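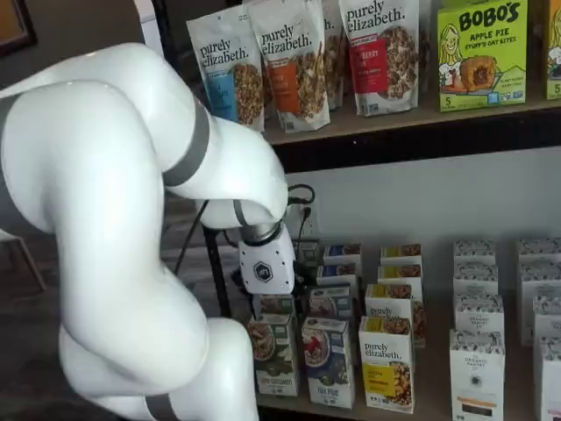 Boxes on the lower shelf, wood board up top.

Gistholm Fondue Set, 9 months in

I love this little pot! We've melted Gruyere in it, then cheddar and beer, then (my sister's idea) a whole bag of dark chocolate, and it holds a gentle heat right through a long, talky dinner. The forks are nice and long too. My old set dated from 2005 and scorched everything. Only gripe: the burner cup is small, so keep extra fuel handy. I'd buy it again tomorrow.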